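# About Finon

Finon is a household reuse and returns service. We receive mixed small goods from private homes, schools and offices, sort them by hand and by type, and return them to use through our partner stores. The company was founded by Ditte Ingvarsson and Ifor Ruddock, who began with one rented garage and 3 folding tables. Today we employ 17 people and handle 1000 lots in a typical month.

## What we receive

Most of what reaches us comes from the bottoms of closets and the backs of drawers. Clothing and furniture are handled by other organizations, and we refer customers to them gladly. Our own field is the small and miscellaneous: plastic cups, plush toys, tape measures, open containers, slippers and other articles that families find difficult to place.

Each lot is emptied into a large gray bin on a wooden tabletop, where the items can be seen together before they are separated. Our bins are kept in service for as long as they remain sound – scratches and scuffs are accepted as part of the work. 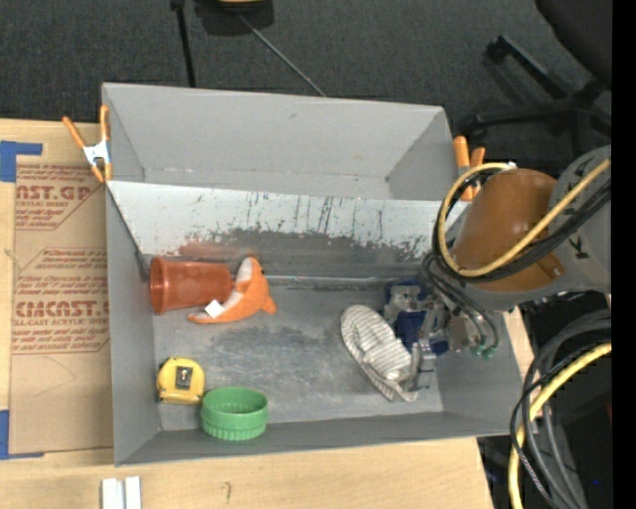
Sorting follows a fixed order. Soft goods are taken out first and inspected for seams, tags and stuffing. Tools and measuring items are then set apart for testing, and tableware goes to the washing area. Single shoes are held for 60 days in case the matching one arrives in a later lot from the same address.

## Our people

Aileen Aquino directs operations and trains all new sorting staff. Jhonatan Bedoya is responsible for collections and for our agreements with schools. Þröstur Lund maintains the grading guide, a document now in its third edition, and answers questions from partner stores about condition and labeling.

## Visits and inquiries

Group visits are welcome by appointment, except in August, when the sorting floor is closed for annual maintenance. Requests should be addressed to the front office and should state the size of the group. Deliveries are accepted at the side entrance until 4 p.m.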